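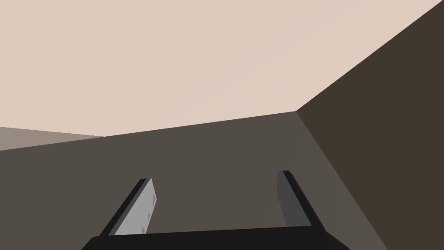 Jucélia Guimarães asks if the sim run has to pass before anyone books time on the real arm. Yes. Every time, even for a small config change.

**Gripper sim check — Altton cell, rev 6**

- [x] Fingers open at start, nothing held
- [x] Joint limits match the Gustine sheet
- [x] Stop command tested 2 times, both ok
- [ ] Speed cap in config — still the old value, Dalva Batista to fix
- [x] Log saved, 1,049 steps

Comment: step 271 throws a limit warning. Not a fail under our rules but write it down, dont just clear it.

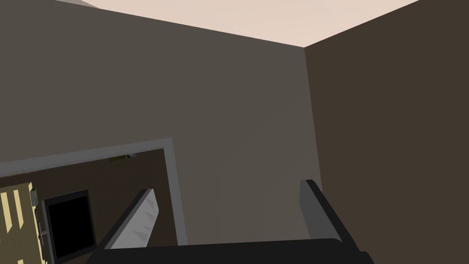 - [ ] Keep-out zone drawn at the doorway
- [ ] Wall clearance checked with fingers fully open
- [x] Collision checking on for walls and ceiling

Keep-out zone is a must before sign off. Pakent skipped theirs and had to redo teh whole set — no sign off from me until both boxes are ticked.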